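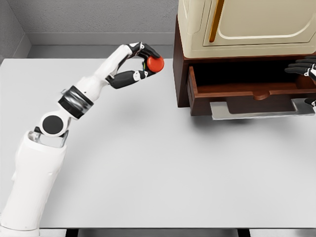 Brirner wants two people to help rewrite its handling rules for robot arms. Rule 2 says "grip sensibly", and has settled no arguments yet. You'd watch simulated jobs, such as a hand holding a small red object in the air near an open drawer, and say what the rule should have been. Patience essential. Write to Keith Nuttall, Pratthorpe office.

Last updated: April 24, 2025

Home | Vacancies | Standards | Contact

Comments

Edivaldo Peixoto: Is it paid?

prilcombe_jo: Rule 3 is worse.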